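Cours 4 : Organiser le nettoyage d'un local de préparation alimentaire

Support rédigé par Hậu Lưu pour le module « Hygiène des locaux ». À relire avant la séance de travaux pratiques d'octobre.

## 1. Nettoyer et désinfecter

Le nettoyage enlève les salissures visibles : miettes, graisses, poussières, restes de pâte. La désinfection réduit le nombre de micro-organismes sur une surface déjà propre. Un désinfectant appliqué sur une surface grasse perd une grande partie de son efficacité.

On retient quatre facteurs, souvent représentés par le cercle de Sinner :

- l'action chimique (le produit et sa dose) ;
- l'action mécanique (frottement, brossage, pression) ;
- la température ;
- le temps de contact.

Si l'on réduit l'un des facteurs, il faut augmenter au moins un des autres. Une eau tiède demande par exemple plus de frottement ou plus de temps.

## 2. Ordre des opérations

1. Ranger les denrées et les ustensiles.
2. Ramasser les déchets secs.
3. Prélaver à l'eau.
4. Appliquer le détergent, frotter, rincer.
5. Désinfecter, laisser agir, rincer si la fiche technique le demande.
6. Laisser sécher.

On travaille du haut vers le bas et du plus propre vers le plus sale. Le sol vient en dernier.

## 3. Étude de cas : l'atelier Cemar

L'atelier Cemar prépare des plats froids dans une salle de 100 m². Son plan de nettoyage prévoit un détergent de marque Zallix, dosé à 8 ml par litre d'eau. Pour un seau de 5 litres, il faut donc 40 ml de produit. Le relevé annuel indique 684 interventions, dont une partie seulement est signée. Au contrôle interne, les fiches non signées sont comptées comme non faites.

*Exercice.* Calculer la quantité de Zallix nécessaire pour préparer 800 litres de solution. Exprimer le résultat en litres.

## 4. Le ramassage à sec

Le balayage à sec avec un balai ordinaire remet des poussières en suspension. Dans une zone de préparation, on préfère la raclette ou le balayage humide. La pelle reste utile pour les débris solides. Elle est lavée après usage et affectée à une seule zone, selon le code couleur de l'établissement.

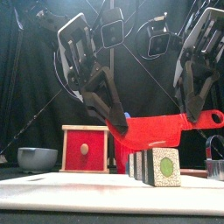
**Pourquoi ramasser les déchets secs avant de mouiller le sol ?**
Les débris mouillés collent au revêtement, bouchent les siphons et consomment du détergent.

## 5. À préparer pour les travaux pratiques

- Lire la fiche technique du produit et relever le temps de contact.
- Apporter le tableau de la section 2, complété par une colonne « matériel ».
- Rendre l'exercice de la section 3, calculs compris.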